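Bindalar Play Kitchen: Progress Report to the Clandville Community Grants Office

Prepared by Jucélia Bezerra, program coordinator
21 August 2018

This report covers the period since our June update. It sets out what has been bought, what has been sorted, what is behind schedule and what remains to be spent. The receipts are attached separately.

Purpose of the grant

The grant of $700 was made so the Bindalar centre could replace its pretend kitchen. The old set had come to us in bits over a long time and much of it was cracked or missing its other half. Children use the kitchen at every session. It also gets used by the speech group, who name the items with the children and practise asking for things and passing them.

Work done since June

The old set has been gone through piece by piece. Anything with a sharp edge or a split was thrown out. Sound pieces were washed and put aside to go in with the new ones. We then placed an order with Bùi, who supply the toy library in Clandville, and a smaller order with Drunov for play food. Both orders arrived complete.

Staff have been laying the pieces out to decide what goes in which tub. The first plan was to sort by colour. We dropped that after two sessions, as the children did not put things back by colour and packing up took longer than before. The tubs are now sorted by use: things for drinking, things for cooking and serving, and food.

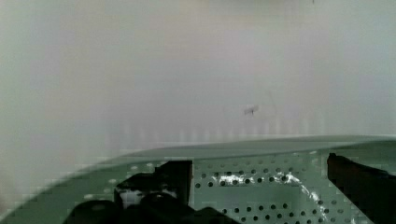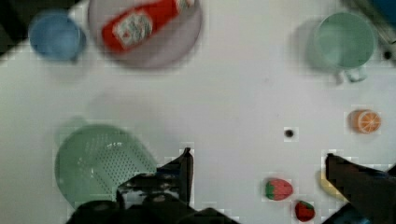 Sorting by use has raised a few questions about what counts as cooking gear and what counts as food. The speech group wants enough variety in each session for children to ask for one thing and be handed another. A light blue cup and a mint-green mug are near enough in use to share a tub but have different names, and the mug has a handle to talk about. The ketchup bottle has gone in with the food, next to the orange half-slice, after some discussion. The light green colander is a big piece and takes up most of the layer it sits on, so the cooking tub has been swapped for a deeper one.

Small parts

The centre's rules do not allow small loose parts in sessions with children under three. Each tub is now checked before it goes out and again when it comes back. Anything small enough to be swallowed goes into a lidded jar in the office. The check takes a few minutes and is signed off on a sheet inside the tub lid.

Use

The kitchen has been out at 11 sessions so far. Families have been told it can be borrowed overnight once the labels are finished. Two have already put their names down.

Delays

The picture labels for the tubs are late. The laminator at the centre stopped working and we have been using the one at the Clandville library, where it has to be booked. The low shelf is also not up yet. The wall fixings supplied with it did not suit our wall and we are waiting for the right ones.

Money

There is $60 left from the grant. We ask to keep this for replacement pieces and for the labels. No further funds are requested at this stage.

Next steps

Finish the labels, put up the shelf, and start overnight loans. A short final report will follow once loans are running.

Shares: 2 | Comments: 0

Related items
Bindalar centre: session times and bookings
June update: play kitchen grant
Washing and storing shared toys
How to apply for a small equipment grant
Clandville toy library: borrowing rules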